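Stenstead Community Help > Home and Household > Recycling and Trash

Small plastic containers rejected at sorting, what size is the cutoff?

Posted by zgunawan
August 30, 2018

I rent a one-room unit in Novetdale. Our hauler is Kubiak and the building has one shared recycling cart and one trash dumpster. Last week a tag was left on the cart with the box for "undersized items" checked. The tag does not give a size. The printed guide that came with the lease says "rigid plastic containers, all numbers" and nothing else.

I have only one bin in the bedroom and I sort from it before taking things down.

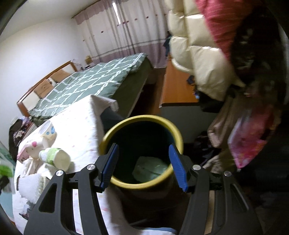 Film and wrappers are already excluded by the guide, so I do not put those in the cart. The bin is a plain round one with a yellow rim and takes thin crumpled stuff as well as the small rigid pieces, and the rigid pieces are what I need a rule for. Pill bottles, travel shampoo, mint boxes, toothpick jars. Do these go in the cart or the dumpster? If there is a cutoff, is it measured on the longest side or the shortest?

Zulkifli Gunawan

4 replies hidden by moderator (off topic). Showing 3.

Drodilex_user8
Trash. Anything that fits in your fist goes in the trash.

mrf_floor_16
The tag refers to the screens. Material on the first belt passes over rotating discs with gaps between them. Anything that drops through the gaps goes out with the broken glass and dirt, regardless of what it is made of. The gap varies by plant, so there is no national number. At the plant where I worked the practical limit was two inches on the two larger dimensions. A flat item three inches long and half an inch thick still fell through often enough that we counted it as a loss.

To your second point, measure the second longest side. The longest side tells you very little, as a long thin item will tip and drop end first.

Resin matters too. A clear jar is frequently polystyrene (6), and many plants have no buyer for it even at full size. Look for the number on the base. If there is no number, treat it as trash.

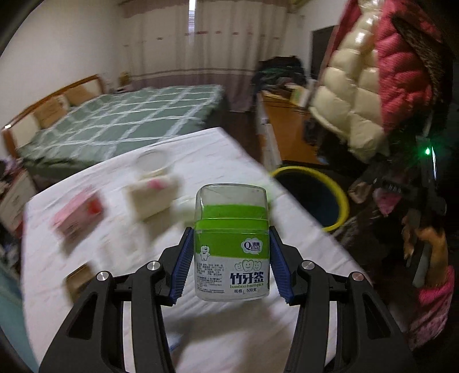
Toothpick container, clear domed lid, "Qinar" on the label.

Items of this type usually combine a lid, a body and a printed label, and the parts may be different plastics. Separating them makes each part smaller, which makes the screen problem worse. Leave the lid on. Do not put small items inside a larger bottle either, the optical sorter reads the outer bottle and the contents end up as contamination in the bale.

If it is sturdy, refilling it is the better use. Toothpicks in bulk boxes are cheap.

zgunawan
Thank you. I checked the bases of what I had. Two had a 5, the rest had no number. Is a 5 under two inches still trash?

mrf_floor_16
Yes, unless you have a drop-off that takes caps and small polypropylene separately. Size is checked first.

pjk418
Kubiak changed plants in January so the old guide is out of date. I called them and was told roughly three inches, but the person did not say which side. They will mail the new sheet if you give them your unit number. Pill bottles are a separate matter, my pharmacy takes those back at the counter, labels off.

Thread marked as resolved by zgunawan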